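Neue Regeln für Aufnahmen mit Handgreifern

Ab August gilt bei Plendier eine überarbeitete Fassung der Arbeitsregeln für Greifaufgaben mit Verpackungsmüll. Folienbeutel werden am gerafften Ende gefasst, und die Polster beider Finger müssen anliegen. Wer zu zweit an einem Tisch arbeitet, spricht vorher ab, wer welches Stück nimmt.
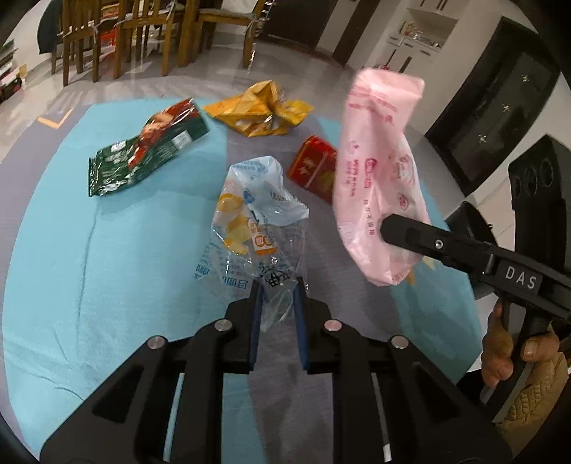
Rostyslav Semeniuk hält die Absprache für zu umständlich. Bei 40 Durchgängen am Tag koste sie mehr Zeit, als sie bringe, und eine feste Aufteilung in linke und rechte Tischhälfte reiche völlig aus. Der Vorschlag wird in der nächsten Fassung geprüft.

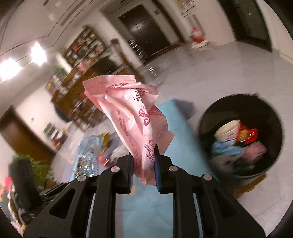

Für das Ablegen gilt künftig ein Mindestabstand: 9 cm zwischen Fingerspitze und Eimerrand, bevor der Greifer öffnet. Hohe Stücke werden aufrecht geführt, so wie die zerknitterte rosa Packung mit dem Aufdruck „245mm“. Liegen im runden Eimer schon Becher oder Schalen, wird daneben abgelegt. Ein Durchgang mit mehr als drei Fehlgriffen wird verworfen und neu begonnen.

Anmerkungen nimmt Ivan Dovhaniuk entgegen.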